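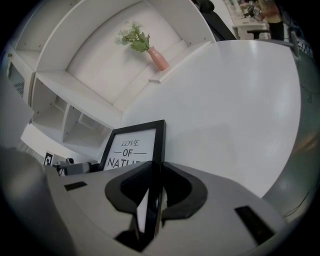

Why does the walk-in cooler alarm go off in the early morning when the food in it is still cold?

The alarm follows the air at the sensor, and the air at the sensor can warm up well before the food does. A long defrost, a door that doesn't quite close or a badly placed probe will all set it off while the milk and butter stay at a safe temperature.

Support > Refrigeration > Walk-in units > Ticket 1026

Print this page | E-mail this page

Ticket 1026
Site: Thammasiri bakery, back kitchen
Unit: walk-in cooler with Flokovar controller
Opened by: Doaa Mansour
Assigned to: Dionysis Deligiannis
Status: closed, with a remark (see last entry)

Opening report, Doaa Mansour

High temperature alarm on the walk-in, most nights since the start of April. It calls my phone a little after 3 a.m. By the time I've driven over, the display is back to normal and the alarm has cleared itself. Everything on the shelves feels cold. I've been told twice now that this is "a sensor glitch" and I'd like somebody to tell me what that means, because I'm the one getting out of bed. Please don't just raise the alarm limit. We have cream in there.

First reply, front desk

Thank you for contacting Flotia support. Please restart the controller at the breaker and confirm that the door is fully closed at the end of the day.

Doaa Mansour

Restarted it. Alarm came again at 3:10 a.m. The door is closed. I close it.

Dionysis Deligiannis

I've taken this over from the front desk. I don't think much of the restart advice, and I'd ask you not to repeat it, as on this controller it can reset the clock and then neither of us will know when anything happened. Could you read me the time on the display now and tell me what your watch says?

Doaa Mansour

Display says 1:52. My watch says 9:52 in the morning. So it's off by eight hours.

Dionysis Deligiannis

OK. That's from the restart. It doesn't explain the original fault, because you had the alarms before the restart, but it does mean the history for last night is stamped wrong. Please set the clock under Settings, Time, and hold the set key until it beeps. Then leave it alone until tomorrow.

I've read the earlier notes on this site. The last visit, by a contractor, ended with a new air sensor and a bill of almost $800. The visit sheet says "sensor replaced, fault cured." I can't find any reading taken before or after the work. No resistance check, no comparison with a second thermometer. I'm not saying the old sensor was good. I'm saying there's no evidence in the file that it was bad.

Doaa Mansour

The alarms stopped for a few nights after that visit and then came back.

Dionysis Deligiannis

Noted. Were the nights quieter in any other way? Closed for a holiday, fewer deliveries, somebody different locking up?

Doaa Mansour

We were shut for stocktaking and the cooler was half empty. I hadn't connected the two.

Dionysis Deligiannis

I'm not connecting them yet either. But "it stopped after we changed the part" is weak when something else changed in the same week.

Note to file, Wichai Chaimongkol (second line)

I looked at the controller history remotely. The defrost is on a timer and one of the cycles starts shortly before 3 a.m. Temperature at the air sensor climbs during the defrost, as you'd expect, and then keeps climbing after the heaters are off. It comes down slowly. My bet is a bad defrost termination sensor. Suggest we send one out.

Dionysis Deligiannis

I'd rather not mail another sensor on a bet. Wichai, do the daytime defrosts have the same tail?

Wichai Chaimongkol

They don't. Daytime cycles end early on temperature and the recovery is quick. Only the night one runs to the full time limit.

Dionysis Deligiannis

Then I have trouble with the termination sensor theory. It's the same sensor day and night. A part that fails only at 3 a.m. is possible, but I'd want to see it. A coil carrying much more ice at night would give the same curve: the heaters run to the limit, they don't finish the job, the fan starts pushing air through a coil that's still partly blocked, and the room is slow to recover.

Doaa, two things please, neither of which needs tools.

1. Just before you leave tonight, look at the coil behind the fan guard with a flashlight. Don't open the guard. Tell me if you see bare fins or frost, and if frost, whether it's all over or only on one side.
2. Put a glass of water with a kitchen thermometer in it on the middle shelf. When the alarm calls you, read the glass before you read the display.

Doaa Mansour

Coil at closing: frost on the side nearest the door, quite thick. Other side I can see metal.

Alarm at 3:14 a.m. The glass hadn't moved from where it was at closing time. The display was well over the limit when I got there and dropped while I stood and watched it.

So the food is fine?

Dionysis Deligiannis

The glass says the food was fine last night. I wouldn't stretch it further than that. The air is getting warm, the alarm is reporting it correctly, and the new sensor is doing what the old one probably did too.

Frost on the door side means damp air from the door. You say the door is closed, and I believe you closed it. I'm less sure it stays sealed. Try a strip of paper in the gasket all the way around, including the bottom and the hinge side. Shut the door on the paper and pull. It should drag everywhere.

Doaa Mansour

It drags on top and on the handle side. At the bottom corner by the hinge it slides straight out. I also asked Enikő Borbély, who does the late prep. She props the door with a flour bin from 10 p.m. or so while she loads the trays of dough, and then closes it. She says it's a few minutes. She then said it could be longer when the elevator is slow.

Dionysis Deligiannis

Thank you, and thanks to her for saying so. So we have a gasket that leaks in one corner and a door that stands open before the night defrost. Either could do it. I'd like to know which before anybody orders anything.

Tonight: door kept shut between loads, gasket left exactly as it is. Tomorrow night: loading as usual, with the bad corner taped from outside after the last load.

Note to file, Amnuay Suksawat (field service)

For the record, I have seen this controller model raise false alarms on other sites. The Wonus alarm gateway in particular is touchy. I would swap the gateway and be done.

Dionysis Deligiannis

Do you have a ticket for any of those? The gateway here has passed on every alarm that the controller raised and none that it didn't. The two histories match line for line. If a gateway is inventing alarms, they should show up in one list and be missing from the other.

Amnuay Suksawat

No ticket to hand. It was before my current van stock list. Leave it.

Doaa Mansour

First night, door shut between loads: no alarm. Coil had a little frost at closing, same side.

Second night, loading as usual and corner taped: alarm at 3:08 a.m. Slower to come on, I think, but it came.

Dionysis Deligiannis

I'll ignore "slower," with respect, as one night can't tell us that. The rest is useful. Keep the loading routine from the first night for the coming week and remove the tape. I'll put a gasket on order all the same, because a gasket that lets paper slide out is worn whether or not it's the cause here.

Wichai, please leave the defrost schedule where it is until the week is over. I know it's tempting.

Doaa Mansour

A week now without a call. Enikő carries the trays to the doorway first and loads them in one go. She'd like it written down that this takes her longer.

Dionysis Deligiannis

It's written down. Gasket fitted this morning by Amnuay, paper drags at all four corners. Coil clear on both sides at 7:30 a.m. Night defrost now ends on temperature, like the day ones.

Wichai asks if we can call this 100 percent solved. I'd say no. We have one quiet week, in mild weather, with two things changed by the end of it. The test that would settle it is a humid week in summer with the usual loading, and I won't ask a bakery to run that for my benefit. Alarm limit and delay are unchanged from the day the ticket was opened.

Remark for whoever picks this up next: if the alarm comes back, look at the coil at closing time before replacing any sensor. Sensor bill from the earlier visit has been passed to accounts with a copy of this log. Doaa has asked for it to be credited and I agree with her, but the decision is theirs and I haven't had a reply.

Closed, D.D.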